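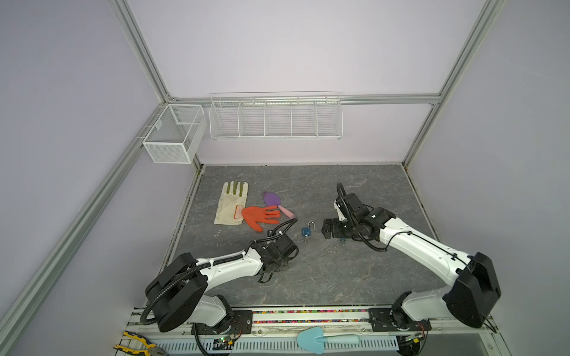

Cell 9 at Mendard was taken down for scheduled upkeep on 2022-02-21 and returned to the same layout. The notes on this page cover the two arms, the cabling and the enclosure, in the order the work sheet lists them. Tooling and loose stock stay inside the extrusion posts during the check; the right gripper is set low beside the blue padlock, fingers spread near the small key, and the left one hangs between the padlock and the orange glove. Sheet compiled by Deok-su Shim.

Mounting plates. Both plates sit at the front edge. Bolts are checked with the arm powered off, left side first. Service interval is 1,125 hours.

Cabling. The corrugated conduit on the left arm loops along the upper link. Leave the loop slack enough for full wrist travel. The wiring on the right arm follows the outer surface of the link and is replaced as a set, Peeters kit 66.

Circuit boards. One small board near the base of each arm, green light on each. If either light is out after power-up, reseat the supply plug before opening an Arov ticket.

Baskets. The five-compartment wire shelf hangs from the back rail, the white mesh basket from the left wall. Both are left empty for homing.

Front edge. Pliers at the bottom-left corner, cable tray below the bead channel. Vents in the tray are brushed out every 7 weeks.

Next entry: gripper finger pads, Fosico type.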